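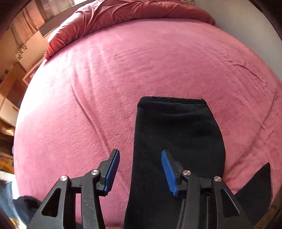 How long did I sleep after the night drive back from Gondale? Four hours, then the phone went.

July 15, 2019

It was Dragica Grgić, asking if the choir could have the Bemgate hall on Thursdays instead. I said I would ask. The hall wants $49 an evening now and we have been paying 10 less than that, so either we go up on dues or we sing shorter weeks in the summer. I wrote both down and left it for the meeting.

The drive was 280 miles. I stopped once, for gas and a bad egg sandwich, and the road works past Pumphrey had one lane closed the whole way down the hill. A truck ahead of me kept to 30 and I let it. The radio lost the station before the river and I drove the rest with the window down.

Mom is better than she was at Easter. She walked to the mailbox and back with me twice on Saturday and complained both times about the neighbor's hedge. She still won't use the pill box. I filled it anyway and put it by the kettle. Her brother wants her to sell the house before October. She says no and I don't think it is my business to push - the stairs are the only real trouble, and a second rail would fix most of that. I need to call a carpenter.

Laundry, two loads. Paid the water bill. Watered the tomatoes, which the heat has set back badly. The two plants by the fence have dropped their flowers again and the basil has gone to seed. I cut it down hard and will see.

Went over the alto part for the Stustolis piece after supper. The entry on the third page is still wrong, I come in early every time. Marked it in red pencil.

Work tomorrow at seven. The inventory is due and there are 500 tags to print before the others get in. Need to buy milk and stamps.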